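Does a courtesy runner's run count as earned in slow pitch?

Tamsin Pettigrew
2025-03-24

I keep the book for my sister's team in the Zamora rec league and had a disagreement with the other scorer after our last game. Our catcher singled with two outs, and we put in a courtesy runner for her. The runner went to second on a walk and scored on a base hit to left. I gave the run to the runner. The other scorer gave it to the catcher and said it should not be charged to the pitcher as earned. The league handout is 26 pages and has one line on courtesy runners, on who can be one. Who gets the run, and is it earned?
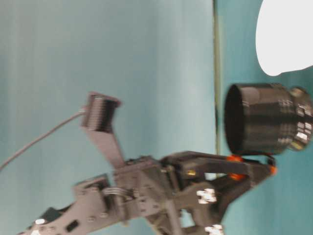 2 answers

Lonus882

The run goes to the player who crossed the plate, so you had that part right. The catcher keeps her single and nothing else. It is also an earned run. There was no error or passed ball in what you wrote, and a change of runner makes no difference to the pitcher's line – she put the batter on base and she is responsible for that spot.

Put a small CR next to the catcher's box with the runner's number. Then the totals will match when you add up the columns at the end.

dugout_ray

We always just gave it to the catcher. Nobody in our league looks at the stats anyway. Check with your league though, some of them do their own thing. Ours changed the rule last May and you can only use a courtesy runner once an inning now.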